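Right gripper stops partway open after a cable swap
Asked October 20, 2020 in Grippers & End Effectors

Hi all, me again with the two-arm Poren setup. I swapped the cable on the right gripper and now it faults partway through opening. The display says error 1094, then the fingers just sit there until I power cycle. The left one is fine — same firmware, same speed setting (800). Small stuff on a green board is all I ask of it!

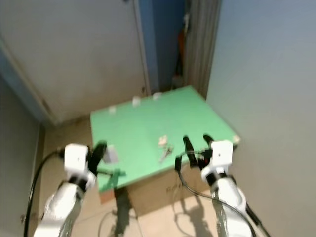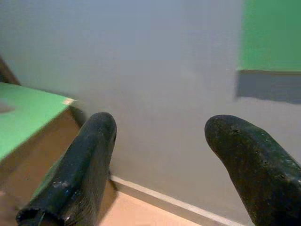
Berchtold support told me to check that the cable isn't pulling tight when the wrist turns, and I have, with the arm powered off. Still faults. I'm stumped.

3 answers

Mine did this in April. 1094 was the position limit for me, so redo the zero after any cable work. It's in the Narkanis tool under Service. Keep your hands out while it homes, it moves FAST.

same here, never fixed it, bought a new one

Try the zero first, but look at the connector pins too. One of mine was bent and only lost contact at full rotation — took me 3 evenings to find. And please don't keep power cycling with the arm reaching over something, mine dropped when the brake let go.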